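Ticket: Planet position wrong in planetarium control software
Product: Kestach 3 with Vastano telescope mount
Opened: 16/11/2018
Opened by: Jérémie Sabatier
Status: Waiting for confirmation

Description of the problem

When I ask the mount to go to Mars, it stops too far to the east and the planet is outside the eyepiece. For stars it works well. I tried Vega, Altair and Fomalhaut, and each one was near the center of the field. With Saturn I could not test, it was too low behind the houses.

The error is not the same each time. In the early evening it is small, and later it grows. I measured it two times against a star chart, and the second value was clearly bigger than the first. So I think the mount itself is good and the mistake is in the position that the software calculates.
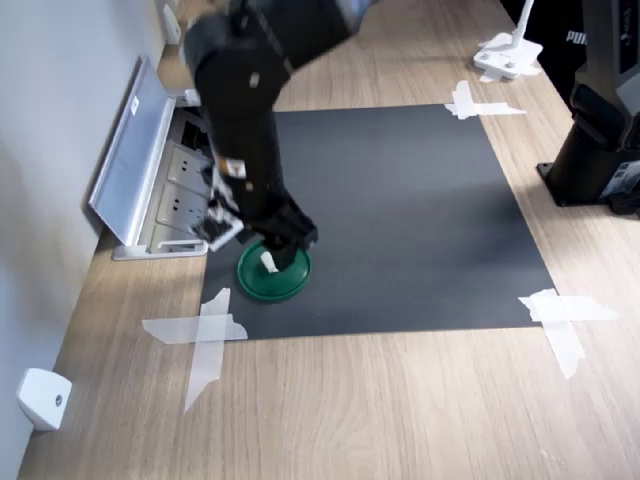

My setup: the mount is connected by the serial cable, no wireless. Location is typed by hand, I have no GPS receiver. The Favwood observing site is at 800 meters and this is entered too. The telescope has a focal length of 600 mm. Computer clock is set from the internet before each session.

What I already did:

Aligned again with two stars, then with three. No change for Mars.
Deleted the pointing model and started with an empty one. No change.
Replaced the cable with the one from the Jacquet focuser. No change.
Compared the coordinates on the screen with a printed almanac. The stars agree. Mars does not agree.

The last point is for me the most important. The number is already wrong on the screen, before the motors receive anything.

Update by Jérémie Sabatier

I have now repeated the test indoors with the mount not moving, only to read the numbers. I left the program open and wrote down the coordinates of Mars every 60 minutes. They do not change at all during the evening. The right ascension at the end is the same as at the start, to the last digit. A planet should move a little among the stars, so it looks as if the program calculates the position one time and keeps it.

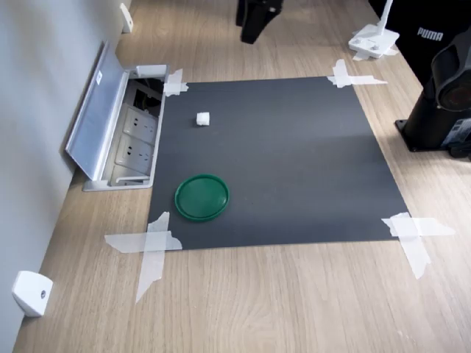 I also looked for the place where the program stores this value. There is a file for the solar system objects in the user folder, and its date is from May, when I installed the software. I did not want to change it without asking you. A stored position should not be treated like a sheet fixed to a table with tape at every corner, it must be free to move when the time changes. Maybe my copy of the file is protected against writing, but I do not know how to check this on my system.

The log shows one line which could be useful:

ephemeris: cache valid, using stored epoch

It comes at each start and also when I press "Update objects". There is no error after it.

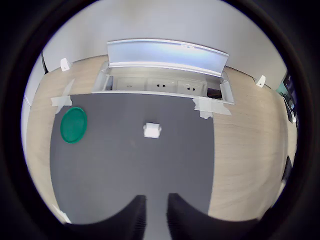 Florian Gautier replied that the log line is the key, and that the cache should be marked as expired after one day. He asked me to close the program, rename the solar system file instead of deleting it, and start again with the internet connected. He wanted also to know if the date format in the settings was "day first", as there was an older report where the program read the date in the wrong order and believed the file was from the future.

Update by Jérémie Sabatier

Yes, my format is day first. I renamed the file as described and a new one was written at the next start. Mars is now at the correct coordinates and agrees with the almanac – but only for this first start. I closed the program, opened it again the next evening, and the same log line came back with the old position from the day before.

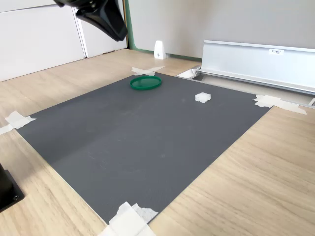 Then I changed the date format to "year first" and repeated everything. Since this change the line in the log is different:

ephemeris: cache expired, computing

The position is now new at each start, and it also moves during the session. I compared it on two evenings. For the Moon, the difference was easy to see after a short time, and it also follows correctly now.

I have not yet tested with the telescope outside, the sky is covered here. Please leave the ticket open until I can do this. The workaround is fine for me, but the "day first" setting should be repaired, or there should be a warning in the settings window. My old solar system file is attached, together with the two logs.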